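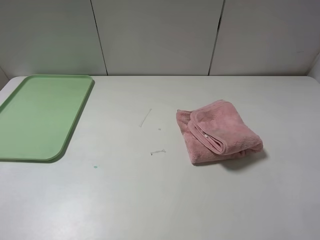 Vidar Sæther wrote: Before you send it back, can you tell me whether the fluff comes from the middle of the towel or from the edges? If it's the edges we can usually do something about it. If it's the middle, that's a different talk. Also please tell me how you've been washing it, and be as boringly detailed as you like.

Ticket 608
Shop: Skirkitico home textiles
Item: Stavon hand towel, pink
Opened: October 2021
Status: open
Subject: Towel sheds and won't stay folded in tray

Hi Vidar! Thanks for getting back to me so fast. You asked for boring detail and I'm afraid I have plenty of it, so I'm going to keep this ticket as a running log and add to it as I try things. I hope that's okay with the system (the last time I pasted something long into your form it ate half my paragraphs).

Quick recap for whoever else ends up reading this. I bought the pink Stavon towels back in March, a pack of 4, to go with the light green tray I keep on the white table in the back room. The idea was simple. One folded towel lives on the tray, people wash their hands, they grab it, somebody folds it again and puts it back. The colors are lovely together and I have no complaints at all on that front.

The complaints are these. The towel leaves fluff on the table. I wipe, I fold, I put it back, and by evening there are little pink bits again, and on a white table you see every single one. The other thing is that it won't stay folded. I fold it flat, it looks great for a minute, and then it kind of breathes out and turns into a lump.

Entry: the washing history

So, washing. From March until the end of summer I washed them with everything else on a warm cycle, regular powder, and a capful of Westau softener. Then into the dryer with the bath towels, until they were very, very dry. I like a warm towel, what can I say. No bleach ever. I did wash them once together with a black fleece blanket, which I now understand was not my finest moment, but that gave me black fluff on pink towels and not pink fluff on a white table, so I don't think it's the same problem.

I checked the label like you asked. Mine has faded to the point where I can make out the washtub symbol and nothing else. If you have the care text on file, could you paste it in here?

Entry: the tape test

Vidar suggested the tape test, and I'd never heard of it, so I'm writing it down. You take a strip of wide clear tape, press it on the pile once, lift it, and stick it on a dark piece of paper. Then a fresh strip on the hem, same thing, and you compare. I did it on the towel from the tray and on one out of the closet that I've hardly used. I kept the pressure the same as well as I could, which mostly meant using the same thumb.

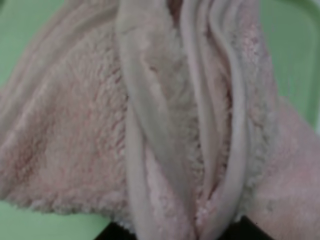
Does fabric softener make a fluffy towel shed more?

It can. Softener coats the loops and makes the loose fibers slide out more easily, and it also makes the towel slower to soak up water. Leave it out for a few washes and see if things settle down.

(I copied that over from your care page so it's all in one spot. I have put the Westau away. I miss the smell.)

Back to the tape. The hem strips were nearly clean on both towels. The pile strips both picked up fuzz, the tray towel a lot more than the closet one. So there's your answer, Vidar, it's the middle, and I guess we're having the different talk. The smooth edges seem fine to me. I went over the stitching with my fingernail from corner to corner and didn't find anything loose or any thread ends poking out.

Entry: what Vidar said on the phone

He called, which was nice, and told me that the middle shedding is most often one of 2 things. Either the loose fibers from manufacturing never got rinsed out properly, in which case softener and a hot dryer keep the whole business going forever, or the loops are getting caught and broken by something rough. He wanted to know if there was anything rough where the towel lives. I said it lives on a plastic tray with a rim. He asked me to run a cotton ball along the rim and see if it snagged.

So I did that, slowly, all the way around, corners too. The tray is a Kamata one and I was half expecting a molding burr on the underside of the lip. The cotton ball came through without leaving a single wisp. Then I did the table edge, and then (why not) my own rings. The rings snagged! One of them has a setting with little claws and it pulled the cotton right apart. I fold that towel several times a day with those rings on. I can't say how much of the problem that is, but I've been taking them off before I fold, and they now sit in a dish by the sink where I will absolutely forget them one day.

Entry: the wash plan, and how far I got

These are the steps as Vidar gave them to me, with my notes after each.

Step one. Shake the towel outside, hard, before it goes anywhere near water. My note: do this downwind. I had pink fluff in my hair until lunch.

Step two. Wash it alone or with its sisters, no softener, half the usual detergent, and a cup of plain white vinegar in the rinse. My note: the vinegar smell is gone by the time it's dry, I was worried about that.

Step three. Dry on low with plenty of room in the drum, and empty the lint screen halfway through. My note: the screen was completely full at the halfway point the first time. I rolled up what came off it and it was the size of a plum. I wish I'd weighed it, I know you like numbers.

Step four. Take it out while it still feels the tiniest bit damp, smooth it flat with your hands, and let it finish on a rack. My note: this is the one I'm bad at. I walk away and come back too late.

He said to repeat the whole thing around 3 times before judging, and not to fold the towel away until it's dry all the way through.

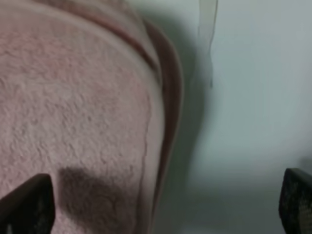
Entry: the folding problem

On to the lump. I'd been treating this as a separate complaint and I still think it partly is, but Vidar says an overdried, oversoftened towel is puffier than it should be, and puffy things don't like being folded small. Fair enough. My fold was in half, in half again, and then in thirds the other way, which makes a very neat little block for as long as you hold your hand on it.

I tried a few other ways and here's how they went.

Rolling it. Looked like a hotel, rolled off the table the first time someone reached past it. The rim of the tray doesn't stop a towel that really wants to go.

Folding it in thirds lengthwise and then just once across. Much better! It's larger and takes up most of the tray, but it lies flatter and it doesn't spring. The trick seems to be putting the hems on the inside of the fold. With the hems outside, the stiff edge acts like a spring and opens the whole thing up again.

Folding it tight and putting something on top. I used a cookbook for an hour. It works, and it's silly, and I'm not going to weigh down a hand towel with a cookbook every day.

So the answer for now is fewer folds, hems in, and a good press down with a flat hand on the thickest part before you let go. If you skip the press you get the lump back, only a wider one.

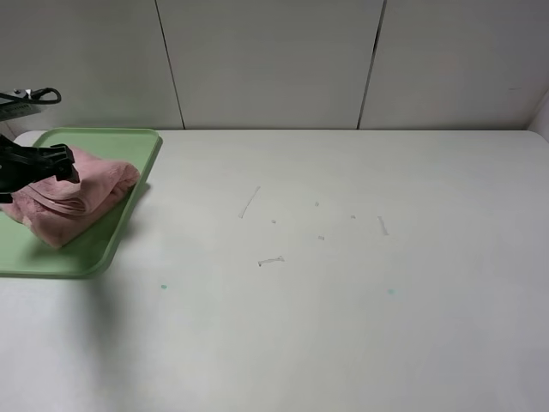 I've also started putting it down with the folded side toward the front, so whoever takes it grabs the fold and not a loose corner. That has helped more than I expected with how it looks afterward. When people grab a corner, the whole thing comes apart and they stuff it back in a heap, and I can't really blame them, they've got wet hands and somewhere to be.

Entry: after the second round of washing

Fluff check, same tape, same thumb. The tray towel is clearly better. There's still a bit coming off in the pile, but the strip looks more like what I got from the closet towel in the beginning. The table still needs a wipe at night. I've switched to a slightly damp cloth for that, since the dry one only pushed the fluff over to the back edge by the wall, where it stayed until I went after it with the vacuum.

I haven't done the last round yet. The washer has been busy with other people's laundry and I refuse to put the pink ones in with anything again.

Things I'd still like to know:

The care text from the label, please, if you have it. Temperature especially.

Whether I should be washing the unused ones the same way before they go on the tray, so I don't start from zero with each of them. My gut says to do it.

What the return window is on these. I'm not asking for my money back right now, I like the towels and I'd much rather get them working, but March is a while ago and I don't want to miss a date while I'm busy with vinegar.

I'll add the next tape result here once the last wash is done. If you close the ticket before then, please leave me a way to reopen it, the form made me start from scratch last time.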